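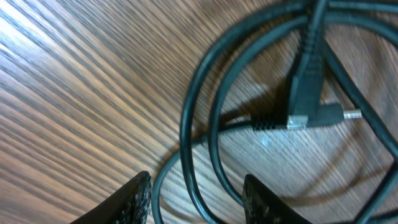 Mandside by-election: where the candidates stand

Feb 24, 2022

Polling cards for the Mandside ward arrived this week, so I have finally sat down and read all the leaflets. There are four candidates for one seat. I went to the hustings at Heywood Hall as well, and took notes on the back of a council tax letter.

The seat matters more than it looks. The council has been run by a minority group since the last full election, and most votes on the budget have been very close. Whoever wins here will be voting on the April budget changes almost straight away.

Buses

The 17 is the only bus that goes up the hill after six in the evening, and the council wants to stop paying towards it. The Conservative says the money should go to a bookable minibus. Labour and the Green both want to keep the bus as it is. The independent said at the hustings that she would keep it for a year and then look at the passenger numbers. I use the 17, so I am not neutral on this.

The Flullow site

The old Flullow works has been fenced off for years. The plan put in by Plumberg is for 201 homes, with 18 of them at affordable rent. All four candidates say that is too few, but they part company after that. The Conservative would approve the scheme with changes to the road junction. Labour wants the affordable number raised before anything is agreed. The Green would refuse it and ask for a new plan with fewer parking spaces. The independent lives on the road behind the site, told us so, and said she would leave the room for that vote.
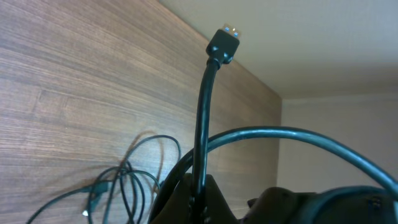
Can I still vote if I have lost my polling card?

You don't need the card to vote. Go to your polling station, give your name and address, and they will find you on the register. Mandside voters north of the railway go to the Methodist church and everyone else goes to Heywood Hall.

The hustings

More than 80 people came, which is good for a wet night. The sound was poor at the back and we lost most of the answer on bin collections. Council tax came up twice. None of the four would promise a freeze, though the Conservative came nearest.

I have mostly voted Labour in local elections and I probably will again, but I thought the independent gave the straightest answers. I will put the result up here once it is declared, along with the turnout if the council publishes it by polling station as it did last time.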